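Treker, season 2 — Stage 3 walkthrough, practical sets and props
Completed by: Humaira Tanoli
Reviewed by: Hedvika Šťastný
Scope: standing sets for the Friday block. Lighting grid is on a separate sheet.

1. Access and exits
Aisle between set wall and cyc kept clear: PASS
Exit signs visible from inside the bridge set: FAIL
Comment: the new ceiling piece hides the east sign from the captain's position. Art department to lower the sign or trim the piece before call.

2. Bridge set
Platform rated for cast plus camera: PASS
Handrail fixings: PASS WITH COMMENT
Comment: two bolts on the upper rail turned by hand. Tightened during the walkthrough; recheck at lunch.
Fog output near smoke heads: PASS. Isolation is logged with Reda Abdel Hamid. Fogging may not start until he confirms by radio.

3. Airlock door
Manual release from both sides: PASS
Counterweight cable: FAIL
Comment: broken strands at the lower pulley. Door is locked open and tagged. Episode 3 pages that need it closed move to the end of the day — Panagiotis Kontogiannis informed.
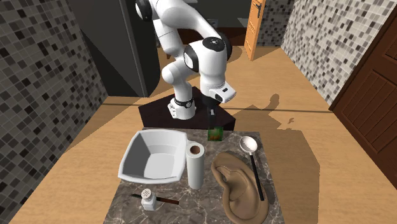

White arm over marble-topped table, gripper pointing down toward green box.

4. Breakaways and stunt props
Sugar glass stored apart from real glass: PASS
Rubber sidearms marked and counted: PASS, 73 in, 73 out
Comment: the paint on the Plasska rifles is flaking at the grip. Cosmetic only.

5. Electrical
Console practicals on protected circuits: PASS
Cable ramps at set entrance: FAIL
Comment: one ramp missing, cable taped flat. Tape is not accepted as a substitute on a wheeled camera route.
4,000 W heater behind the cockpit flat: removed.

Open items: 1 (exit sign), 3 (cable), 5 (ramp). Vilhjálmur Laxdal to sign each one off on this sheet. Verbal clearance does not count.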